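Coder : une coiffeuse blanche et son miroir retrouvent leur place

2025-05-29

La salle haute de la maison Briem, à Coder, présente depuis cette semaine un meuble que les habitants du quartier connaissaient surtout par les récits de leurs parents : la coiffeuse blanche de l'ancienne pension Walluno. Elle était gardée dans une réserve depuis la fermeture de la pension et elle a demandé 90 heures de travail à l'atelier Mendell, qui s'occupe de petits meubles peints et de cadres anciens.

Le meuble est arrivé à l'atelier en novembre, en deux parties, avec le miroir emballé séparément. La peinture était levée à plusieurs endroits et un des tiroirs ne fermait plus. Sólveig Holst, responsable de l'atelier, a choisi de garder la couleur blanche, qui n'est pas la première couleur du meuble mais celle que les clients de la pension ont connue. « Sous le blanc nous avons trouvé un vert très pâle, explique-t-elle. Nous avons laissé une petite fenêtre de ce vert à l'intérieur d'un tiroir, pour les curieux. »

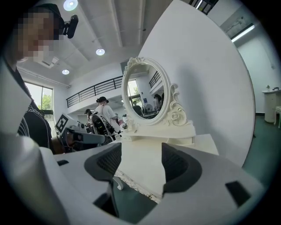
Tuulikki Seppälä, correspondante locale

Le miroir ovale est posé sur le plateau, dans son cadre blanc décoratif. C'est lui qui a pris le plus de temps à l'atelier. Les ornements sculptés, dont le dessin rappelle la rose, se trouvent en haut et vers le bas du côté droit, et il a fallu les nettoyer avec des pinceaux très fins. Deux petits éclats ont été comblés avec une pâte, puis repeints. Le verre, lui, n'a pas été changé.

Le bord festonné du plateau avait aussi souffert. Selon Mme Holst, une partie avait été réparée dans le passé avec une colle trop dure, et cette ancienne réparation a dû être retirée avant de commencer autre chose. « On avance de quelques centimètres dans une journée – et parfois on recule », dit-elle.

La maison Briem a préféré une présentation simple, sans vitrine. Une petite tasse blanche se trouve près du pied du miroir. La salle elle-même, avec son plafond blanc très haut et ses poutres apparentes, est plus grande que la chambre d'où vient le meuble. Le miroir ne montre donc plus le papier peint de la pension, mais une fenêtre claire avec de la verdure et une rampe de métal sombre.

La pension Walluno a reçu des voyageurs pendant plus de 17 ans. Il en reste peu de choses : un registre, quelques chaises, une enseigne et cette coiffeuse, qui était dans la chambre du premier étage. Le registre est en cours de lecture et doit rejoindre le meuble plus tard, quand sa reliure sera réparée.

Une rencontre avec l'atelier Mendell est prévue dans la salle haute. Le nombre de places est limité à 15 personnes et l'inscription se fait à l'accueil de la maison Briem. L'entrée est libre. Les personnes qui possèdent des photographies de la pension, même abîmées, peuvent les déposer à l'accueil ; elles seront copiées et rendues à leurs propriétaires.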